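Soft Plastic Packaging in Shared Households: Collection and Hand Sorting
Seren Lloyd, Abelardo Carrasco
Supervisor: Eugénie Poulain
Submitted 12/13/21

1. Scope

The project measured how much soft plastic packaging builds up in a small household and how well it can be sorted by hand, at home, before it leaves the building. Soft plastic means bags, wrappers, sachets and pouches. Bottles, trays, tubs and lids were left out. So was paper, except where it was bonded to plastic.

Three households took part, referred to below as A, B and C. Each collected for 30 days in August. The sorted material was weighed and checked by the authors on a bench in the Narance building.

2. Previous work

A project by Peter Holub two years earlier looked at the whole waste stream from a student residence and found that soft plastic was the hardest fraction to weigh. The items are light, they trap air, and they are often put inside one another. A chip bag used to hold other wrappers was entered as one item in that project. We chose to open every bag and count its contents separately.

Holub used lidded bins. The participants reported that they forgot what was in them, so we used open containers.

3. Materials

3.1 Container

Each household received one round plastic basket with openings in the sides. The basket has three properties that matter for this work. Its contents can be seen without moving it, air can pass through the sides, and it is light enough to carry from room to room. Small scraps can fall through the openings, and households were told to fold anything smaller than a postage stamp into a larger wrapper of the same type.

The basket was not given a fixed place. Household A kept it under the sink. Household C kept it on a chair. In household B it moved around the apartment during the day and was emptied onto a flat surface for sorting.

3.2 Scale

A kitchen scale reading to one gram was used at home. It was too coarse for single wrappers, so home weights were taken by the basket load only. The bench scale reads to a tenth of a gram.

3.3 Categories

Type 1: thin carrier and produce bags, any color.
Type 2: clear film and clear wrappers without a metal layer.
Type 3: printed food packets with crimped ends, including those with a metal layer.
Type 4: all other soft plastic, including mailing bags and padded bags.

4. Sorting procedure

The basket is placed on a table, bed or other flat surface with a cloth under it. Items are taken one at a time. Bags of type 1 are crumpled by hand until most of the air is out. Packets of type 3 are kept flat and are not crumpled, as the crimped edge is the quickest way to recognize them. An item that cannot be assigned is set to one side and decided at the end of the load.

Household B, red basket: printed green packet in one picture, white plastic bag in the other.
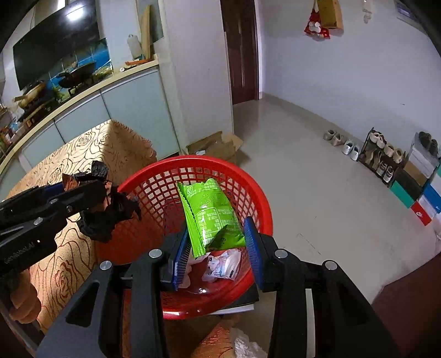
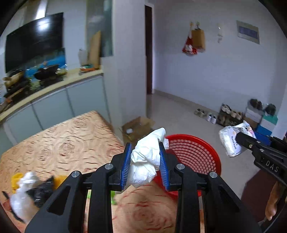 The order of handling was not fixed at first. After the first week we asked all households to begin with type 1, for the reason that these bags take up the most space and hide other items. Sorting time per load fell in A and C. In B it did not change.

5. Results

The three households collected 424 items with a combined bench weight of 1390 grams. The mean is about 3.3 grams per item, but this number is of limited use because type 4 contains a few heavy mailing bags.

Type 1 was the largest category by count in all three households. Type 3 was second in A and B. In C, type 2 was second, mostly bread and vegetable film.

During the bench check, 58 items were moved to a different category from the one chosen at home. Most of these moves were between types 2 and 3. The usual case was a packet with a clear window and a printed, metal-coated back. The written instructions did not cover this. We assigned all such items to type 3.

Home weights were higher than bench weights in every load. The likely causes are moisture and food residue, which dried out before the second weighing. We did not test this.

6. Problems

Crumpled bags do not stay crumpled. A type 1 bag opens again within minutes and pushes lighter items over the rim. Household C solved this by tying each bag in a loose knot, and we recommend the same for any repeat of the work — it adds a few seconds per bag.

Black bags were difficult in poor light. Small wrappers caught in their folds were missed at home and found on the bench.

One load from household A was put out with the regular trash and is missing from the totals. Its home weight had not been written down.

Dardo Domínguez, who ran the bench scale, noted that static made clear film stick to the weighing pan. Readings for type 2 were taken twice and averaged.

7. Further work

The window packets need their own category. A second run should also use a home scale with finer resolution and a printed card showing the four types, attached to the basket handle or rim. The remaining material is stored by type in the Narance building and can be reweighed on request. Data sheets for households A and C are complete. The sheet for B lacks sorting times for the last two loads.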